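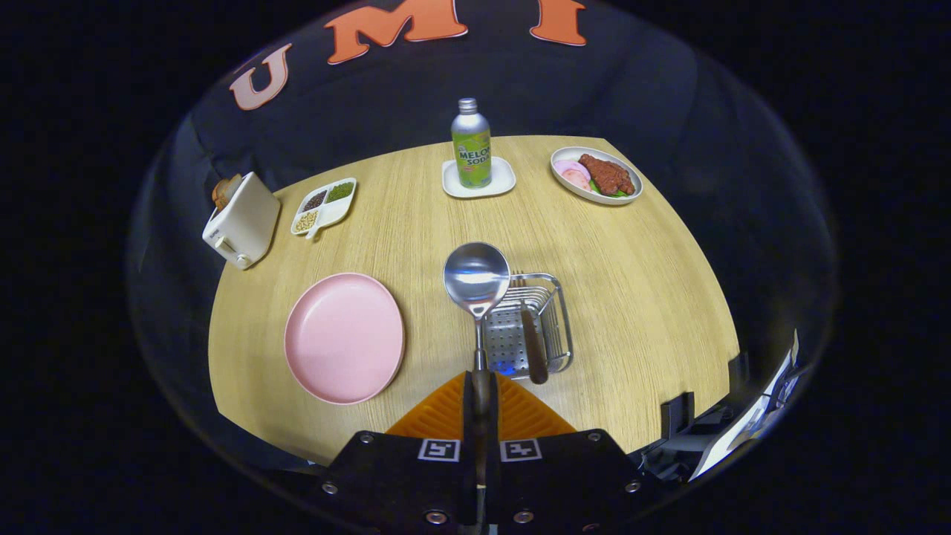

2020-03-06
I-seul Yoon
Reading time: 7 min

3.2 Portion size and reported fullness

Participants at the Narusstead site were served one of two set lunches and asked to rate fullness before the meal, directly after it, and again two hours later. Ratings were given on a 100-point line scale. Of the 631 meals recorded, 207 were excluded from this part of the analysis. Most of the excluded meals lacked the two-hour rating; the remainder came from diners who had shared a dish.

The two lunches were matched for energy content but differed in the way the energy was divided between food and drink. In the first, a sweetened soft drink accompanied a smaller main dish. In the second, the main dish was larger and the drink was water. Both were served at the same tables and at the same time of day, following the procedure described by Väisänen.

Fullness directly after the meal was higher in the water group. The difference had narrowed by the two-hour rating and did not reach significance in diners who reported eating breakfast late. Figure 3 plots mean ratings for both groups at the three time points, with bars showing the standard error.

Figure 3. Mean fullness ratings by lunch type, Narusstead site.

We also asked diners to estimate how much of the main dish they had left. Estimates agreed well with the weighed leftovers for meat, and poorly for salad greens and other garnish, which many diners did not regard as part of the meal. Zoleck reports the same pattern in hospital patients. For this reason garnish was left out of the intake totals in Section 3.3, although it was retained in the weight of the dish as served.

One limit of the design should be noted. Diners chose their own seats, and groups who arrived together tended to eat at a similar pace. The Lato site assigned seats in advance, and its results are reported separately in Section 4.

Related items
Eating pace and table size in shared dining rooms
Weighed leftovers as a measure of intake
Sweetened drinks at lunch: a review of serving studies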